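Tarkumum – Werkausgabe, Band 8: Der Fährmann von Tukmont
Gebundene Ausgabe im Schuber, Verlag Ginel

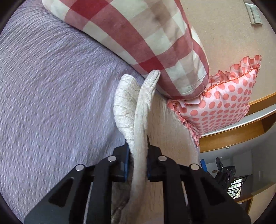
Ginel Verlag · Lektorat Historische Comics und Werkausgaben

Mit dem achten Band der Werkausgabe legt der Verlag Ginel erstmals den vollständigen Zyklus »Der Fährmann von Tukmont« in deutscher Sprache vor. Der Zeichner, der seine Arbeiten ausschließlich mit dem Nachnamen Hrubý signierte, hat diesen Teil der Tarkumum-Erzählungen als Fortsetzungsgeschichte für die Wochenendbeilage einer Regionalzeitung angelegt. Enthalten sind sämtliche 79 Folgen in der Reihenfolge ihres Erstdrucks. Die früheren Auswahlbände des Verlags hatten den Zyklus nur in Auszügen berücksichtigt und einzelne Folgen aus Platzgründen ummontiert. Diese Eingriffe sind in der vorliegenden Ausgabe zurückgenommen.

Zum Inhalt

Der Band setzt unmittelbar nach den Ereignissen von Band 7 ein. Tarkumum, der ehemalige Landvermesser, kehrt nach Tukmont zurück und findet die Brücke über den Fluss abgetragen. Der Übersetzverkehr liegt in den Händen eines Fährmanns, der von seinen Fahrgästen kein Geld nimmt, sondern eine Auskunft verlangt. Aus dieser Ausgangslage entwickelt Hrubý eine weit verzweigte Handlung, in der die Bewohner beider Ufer nach und nach Dinge voneinander erfahren, die sie nicht wissen sollten. Die Nebenfiguren aus den Bänden 3 und 5, darunter der Apotheker und die Schwestern vom Zollhaus, treten erneut auf. Kenntnisse der früheren Bände sind für das Verständnis hilfreich, werden aber nicht vorausgesetzt; eine kurze Übersicht der Figuren befindet sich auf dem vorderen Vorsatz.

Im Anschluss an den Hauptteil folgen zwei kürzere Erzählungen. »Das Hochwasser« erschien als Sonderdruck für Abonnenten und war bislang in keiner Buchausgabe enthalten. »November« ist eine wortlose Bildfolge, deren Zuordnung zum Tarkumum-Komplex in der Forschung umstritten ist. Die Herausgeberschaft hat sich für die Aufnahme entschieden, da Schauplatz und Figurenzeichnung mit den letzten Folgen des »Fährmanns« übereinstimmen. Eine Begründung im Einzelnen findet sich im Nachwort.

Textgrundlage und Restaurierung

Originalzeichnungen sind nur für einen kleineren Teil des Zyklus erhalten. Wo sie vorlagen, wurden sie neu reproduziert. Für die übrigen Folgen dienten Zeitungsdrucke aus mehreren Privatsammlungen als Vorlage. Die Aufbereitung nahm über zwei Jahre in Anspruch. Papiervergilbung, Durchschlag der Rückseite und Passerfehler wurden zurückhaltend korrigiert; der Druckraster der Zeitungsfassung blieb erhalten. Auf eine Neukolorierung wurde verzichtet. Bei vier Folgen stand lediglich eine beschädigte Vorlage zur Verfügung. Fehlende Partien sind dort nicht ergänzt, sondern als Fehlstelle kenntlich gemacht.

Die Seitenaufteilung folgt dem Erstdruck. Jede Folge beginnt auf einer neuen Seite, die Titelleisten sind vollständig wiedergegeben. In den Auswahlbänden waren die Titelleisten entfallen, wodurch auch die kleinen Randzeichnungen verloren gingen, mit denen Hrubý das Geschehen gelegentlich kommentierte. Im Fall der Folgen mit abweichender Titelschreibung wird die Schreibung des Erstdrucks beibehalten und im Anhang nachgewiesen.

Übersetzung und Lettering

Die Übersetzung besorgte Gerardo Pascual, der bereits die Bände 6 und 7 übertragen hat. Sie wurde für diese Ausgabe vollständig neu angefertigt. Die Eigennamen bleiben unübersetzt, ebenso die Ufernamen und die Bezeichnungen der örtlichen Maße. Der formelhafte Gruß des Fährmanns, in den Auswahlbänden unterschiedlich wiedergegeben, erscheint nun durchgehend in derselben Fassung. Die Dialektpassagen der Zollhausschwestern sind in einer gemäßigten Umgangssprache gehalten, die keiner bestimmten deutschen Region entspricht.

Das Lettering wurde nach dem Schriftbild der Vorlagen von Hand ausgeführt. Lautmalereien, die in die Zeichnung integriert sind, wurden nicht verändert; ihre Übertragung steht jeweils unter dem Bild.

Anhang

Der redaktionelle Anhang umfasst:

Nachwort von Gerardo Pascual zur Entstehung des Zyklus
Verzeichnis der Erstdrucke mit Angabe der Titelvarianten
Stellenkommentar
Skizzen und verworfene Seitenentwürfe aus dem Nachlass
Karte von Tukmont und Umgebung nach den Angaben des Zeichners
Berichtigungen zu den Bänden 1 bis 7

Der Stellenkommentar erläutert vor allem zeitgebundene Anspielungen, Redewendungen und Bezüge auf andere Beiträge der Wochenendbeilage. Er ist nach Folgen geordnet und verzichtet auf eine Deutung der Handlung. Leserinnen und Leser, die den Zyklus zum ersten Mal lesen, werden darauf hingewiesen, dass das Nachwort den Ausgang der Geschichte behandelt.

Die Berichtigungen betreffen überwiegend Druckfehler und fehlerhafte Verweise. In Band 5 wurden zudem auf einer Doppelseite die Bildunterschriften vertauscht. Ein Korrekturblatt zum Einlegen kann beim Verlag kostenfrei angefordert werden.

Ausstattung

Fester Einband mit Leinenrücken, Fadenheftung
Schuber, bedruckt
Innenteil durchgehend farbig, ungestrichenes Papier
Querformat, einheitlich mit den Bänden 1 bis 7
Zwei Lesebändchen
Beilage: gefaltete Karte

Die Bindung wurde gegenüber den ersten Bänden der Reihe verändert, sodass der Band flach aufliegt. Rückengestaltung und Höhe entsprechen den bisherigen Bänden. Der Schuber ist ausschließlich für den vorliegenden Band bestimmt. Ein Sammelschuber für die Bände 5 bis 8 ist in Vorbereitung; ein Termin steht noch nicht fest.

Lieferbarkeit und Bezug

Der Band ist seit dem 4. März 2024 lieferbar und über den Buchhandel sowie unmittelbar beim Verlag erhältlich. Bezieherinnen und Bezieher der gesamten Werkausgabe erhalten ihn ohne gesonderte Bestellung zum Subskriptionspreis. Die Subskription kann weiterhin abgeschlossen werden und verpflichtet zur Abnahme aller künftig erscheinenden Bände. Bereits ausgelieferte Bände können auf Wunsch nachbezogen werden, soweit der Vorrat reicht. Band 2 ist derzeit vergriffen; ein Nachdruck in unveränderter Ausstattung ist für den November vorgesehen.

Bibliotheken und wissenschaftliche Einrichtungen wenden sich bitte an die Vertriebsabteilung. Für diesen Bezieherkreis wird der Band auf Anfrage auch ohne Schuber geliefert. Besprechungsexemplare werden nach Maßgabe der vorhandenen Stückzahl abgegeben. Der Anforderung ist die Angabe des Mediums und des voraussichtlichen Erscheinungstermins der Besprechung beizufügen.

Eine digitale Ausgabe ist nicht vorgesehen. Die Rechtsnachfolge des Zeichners hat der Veröffentlichung ausschließlich in gedruckter Form zugestimmt.

Abdruckgenehmigungen

Einzelne Bilder können im Rahmen von Besprechungen unter Nennung des Bandes und des Verlags wiedergegeben werden. Für den Abdruck ganzer Folgen, für Ausstellungszwecke und für die Verwendung in Lehrmaterialien ist eine schriftliche Genehmigung des Lektorats erforderlich. Die Anfrage soll die Nummer der Folge, die Art der Verwendung und die vorgesehene Auflage enthalten. Reproduktionsvorlagen werden nur nach erteilter Genehmigung bereitgestellt.

Hinweis zu Mängelexemplaren

Leichte Unterschiede im Farbton des Leinenrückens sind materialbedingt und stellen keinen Mangel dar. Bei Transportschäden am Schuber wird um Mitteilung an den Kundendienst gebeten; Schuber und Band werden getrennt ersetzt. Reklamationen zu fehlenden Kartenbeilagen sind unter Angabe der Bezugsquelle einzureichen.

Weitere Bände der Reihe

Band 6: Das Zollhaus
Band 7: Die abgetragene Brücke
Band 9: Am anderen Ufer (in Vorbereitung)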